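Subject: Re: [grippers] Arm lets go halfway through a lift, then carries on as if nothing happened

Hello Sunil, and hello everyone else who has been kind enough to follow this one,

Sunil Herath wrote:
> Dalva, sorry to hear about the bruised wrist. Two things I'd want to
> know before anybody swaps parts. Does the gripper open all the way
> when it drops something, or does it just lose its squeeze? And does
> it only happen with the arm stretched out, or close in as well?
> We had a unit at Illen that did something similar and we spent two
> days blaming the software, when it was a cable all along. If I were
> you I would leave the arm switched off at the wall whenever
> someone's hands are on the table, until you know.
> Sunil

Thank you so much for this, and for asking after the wrist, which is fine now and has gone an impressive yellow. It was my own silly fault for reaching across to straighten something while the arm was holding position, and I've had a good talking-to from the rest of the bench here at Kotelcombe (quite right too).

To take your questions in order. It loses its squeeze. The fingers don't spring open, they just go soft, and whatever is in them slides out under its own weight. With light things you might not even spot it, because friction holds on for a moment and the arm gets to the drop point anyway, which I think explains why we went most of October without realising we had a fault at all. We'd been putting the odd dropped item down to a poor choice of grasp and tutting at the planner.

As for the reach, I'm embarrassed to say I hadn't thought to separate the two, so I went back and did it properly. I ran 26 lifts with kitchen things, all at the same speed, half of them close to the base and half of them well out over the table. The near ones were all good. Of the far ones, four let go, and every one of those was while the wrist was turning as well as reaching. I then tried turning the wrist with nothing in the fingers, watching the motor current, and there was the same little dip at very nearly the same angle each time. So I think you may well have called it from several hundred miles away, and I owe you a pint or a pot of tea, whichever you prefer! 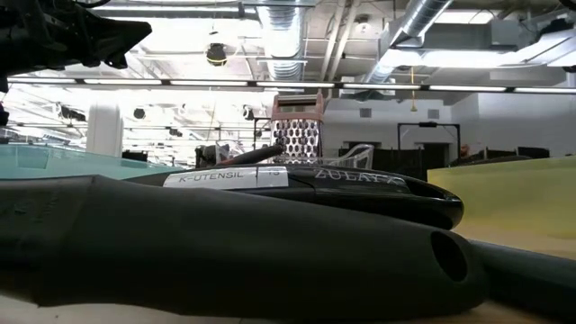

The cable in question is the one that runs down to the hand from the forearm. On ours it was routed by the Petrauskas people when they did the original fitting, and I have no complaint about how neat it is, only that neat seems to have meant tight. There's hardly any slack left once the wrist goes past a certain point, and when I took the cover off (power off at the wall, as instructed, and the plug in my pocket) I could see the outer sleeve had gone pale and a bit crinkly just where it leaves the clip. I haven't cut it open yet. I'd like to have a replacement in my hand before I do, as I know perfectly well what I'm like once I've got a knife out.

Now, the part that bothers me more than the cable. When the squeeze goes, the controller doesn't say anything. No warning, no stop, nothing in the log beyond a line saying the hand is "ready", and the arm finishes the whole movement holding thin air. If a mug or a heavy tin lets go over somebody's arm, that's bad enough, but what caught my wrist was the other half of it: the current came back, the fingers closed again with no object between them, and I happened to be in the way. I had taken it for granted that losing the hand would bring the arm to a halt. It doesn't on ours, and I'd ask anyone on the list with the Tunetti controller to check theirs before they take my word or anybody else's for it. Start with a rolled-up tea towel in the fingers, stand well back, and have somebody on the stop button.

What we've changed for now, in case it's any use:

The wrist is limited in software so that it can't turn past the angle where the dip starts. It makes some of the grasps look terribly awkward, like somebody trying to eat soup left-handed, but it has held so far.

Hands are only allowed over the table with the power off. Paused doesn't count any more. I've put this on a card by the switch in large letters.

We've gone back to lifting only unbreakable things until the new cable is in.

I've also written to Tunetti asking whether the arm can be told to stop when the hand drops out, and whether it should stay open when power returns and wait for a person to reset it. I'll post whatever they say. Sunil, do you remember whether your Illen unit closed by itself when it came back, or did it stay limp? And when you replaced the cable, did you loop it round the outside of the wrist or keep it through the clip and simply make it longer? I can picture a loop catching on everything in sight, but I'd gladly be told I'm fretting over nothing.

Thanks again, all of you, for being so patient with my long emails. The kettle has just gone so I'll stop there.

Warmest wishes,
Dalva Rocha
Kotelcombe

Recent messages in this list
Re: Finger pads going shiny, what do you clean them with?
Stop button wired to the wrong side of the relay
Re: Re: Spare clips for the forearm cover
Arm drifts after lunch but not before
Wanted: second-hand bench mount, will collect

Last updated: October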